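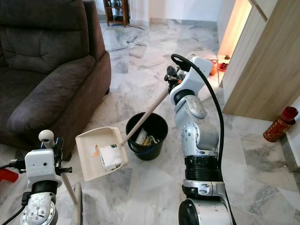
Unit 13: Good Practice for Mobile Two-Armed Robots in Furnished Rooms
Course handout, Vidine Training Center
Prepared by Theano Gkikas
Revised 18 December 2019

Scope
The rules in this unit apply to all practical work in which a robot carries out household cleaning with ordinary tools, such as a broom, a dustpan or a bucket. They add to the general safety rules of Unit 2, which remain in force.

Before the session
The operator walks the floor and records any cables lying on it. Cables that cannot be removed are marked on the room plan as areas the base may not cross. Small or breakable items on low shelves are noted on the same plan.

Cables on the arms are checked for slack at every joint. A loop must be long enough for the full turn of the wrist and must not be able to catch on a handle or on furniture.

Holding tools
A long-handled tool is to be gripped firmly enough that it does not rotate in the fingers. Where one arm holds the broom and the other the dustpan, the two arms are moved at reduced speed whenever the tools are close together. The speed limit for this exercise is 100 millimeters per second.

Emptying the dustpan
The pan is brought over the opening of the bucket before it is tilted. Waste that falls outside the bucket is swept up again by the robot; students do not reach in by hand while the arms are powered.

Persons in the room
One person holds the stop button and has no other duty. All others remain behind the floor line until the operator announces that power is off.

Records
Each stop is entered in the log with the time, the task step and the name of the operator. Logs are handed in at Room 108 at the end of the session. Students who missed the November briefing must read Unit 2 and sign the form before taking part.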